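Grullow Floor Mat, Large
Product no. 3077

There is something very welcoming about a good mat underfoot, and we have been fond of the Grullow ever since Rawan Atallah brought the first one into our Clellcombe shop. It is a generous, hard-wearing mat for workrooms, utility rooms and any corner of the house where you find yourself standing for longer than you meant to. It lies nicely flat, it doesn't curl at the corners, and it is light enough to roll up and carry under one arm - handy if you like to move things about as much as we do!

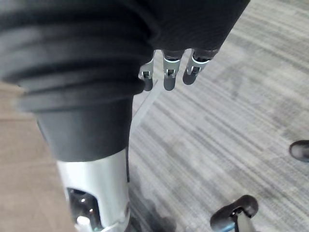 Looking after your mat

Give it a good shake outdoors every week or so, then wipe it over with warm water and a drop of washing-up liquid. Please let it dry flat, out of strong sun, before you put it back. For stubborn marks Hadi Jaber in our workshop swears by a soft nailbrush and a little patience.

Size and delivery

Thickness: 6 mm
Delivery: within 7 working days
Made for us by Karaki

If you need a longer piece for a passage or a bench, do ring and ask for Hala - we can often cut one to order.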